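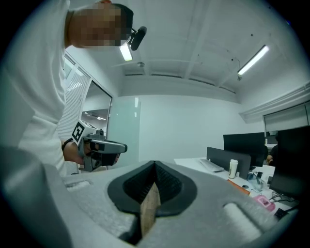 Mollberg Tavholm Desk Lamp, Long-Term Review

The Tavholm is a clamp-mounted LED task lamp with a two-section arm and a wide, flat head. It sells for $123 direct from Mollberg. I have had one on my desk since February, replacing a halogen lamp with a failing transformer.

Setup and clamp

Assembly took 14 minutes with the supplied hex key. The clamp opens to 55 mm, enough for my desktop plus a scrap of cork. Its lower pad is hard rubber and leaves a faint ring on oiled wood. The thread is coarse and holds well, although the handle is short and will hit a drawer rail if you have one close to the front edge. Measure first.

Arm

Both joints use friction discs with a thumbscrew. The lower one arrived too loose to support the head at full reach. A quarter turn fixed it, and it has needed one more adjustment in the months since. The upper joint squeaks when moved slowly. Typing produces a slight wobble at full extension, which stops once the arm is folded back to half its length.

Light

There are five brightness steps and three color settings. The lowest step is still too bright for a dark room late at night, and the jump between the second and third steps is larger than the others. I leave it on the middle color setting and the fourth step for soldering and paperwork. The diffuser is good. Shadows have soft edges and I get no multiple-shadow effect from the separate LEDs. Glare is well controlled as long as the head sits below eye level.

The touch strip responds to a light tap but also to a sleeve. The lamp remembers its last setting after a power cut — a small thing, but my previous two did not.

Power supply

The weak point. The brick is large, covers two outlets on my power strip, and has a cord that ends well short of the floor on a standing desk. Wilfredo Mercado, who has the same lamp, runs his from a short extension lead. I have done the same.

Alternatives

The Zallirus Pal is cheaper and has a smoother dimmer, but its arm is shorter and the base takes up desk space. Mollberg's own larger model costs $349 and adds a second light head, hard to justify for a single desk.

Verdict

Recommended for a fixed desk with an outlet nearby. Buyers who need very low light should get the Pal. Spare friction discs are sold in pairs, and the part number is on the last page of the manual.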